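Search this site... Go

Feb 13, 2019

Product news: the Hotum kitchen pack for arm simulation

In January we got access to the new kitchen pack from Hotum, and I promised in the last issue to write about it when I had used it for real work. Now I have, so these are my notes. They are written for people who train or test robot arms in simulation and who are tired of building cupboards by hand.

The pack is sold as an add-on for the Ason simulator. You pay for 12 months, and for this time you receive all updates and you can write to the support. The offer contains 300 objects, from small food items to large appliances, and a tool that mixes them into new kitchens. You choose the counter, the wall and the cabinet doors, and the tool places the rest. It also changes the surfaces if you ask for it, so the arm does not learn only one color of stone.

The installation took me one morning. The manual is correct but short, and the part about the license server I had to read three times. After this, the first kitchen opened without errors. I connected our usual arm model, and the joint limits were taken over from our own file, as they should be. At Cherkaoui we use the same file for all simulators, so this was important for us.

What I like most is the quality of the contacts. Small objects on a board are a difficult case, the fingers come from above and the object likes to jump away. In the older pack I had to make the time step very small to stop this. With the new one I could leave the standard value, and I ran roughly 1,000 grasps over one night on a normal office computer.

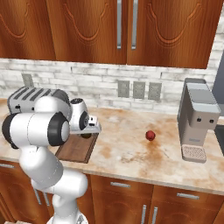 The look of the kitchens is good enough for training with camera input, in my opinion. Wood and brick have real structure, and the marble has stains like in a house where somebody cooks. The shadows are a bit soft for my taste – you can change this in the light settings, but then the rendering becomes slower.

Two things I did not like. The cabinet doors cannot be opened in the basic version, for this you need the bigger license. And the tool sometimes puts an appliance too near to the border of the counter, so please check your kitchens before you start a long run.

Hotum also offers a free trial with 12 objects. It is enough to test the contacts with your own gripper. Readers from the Stestside user group can ask for the group price, the form is on the member page. In the next issue I will compare the export formats.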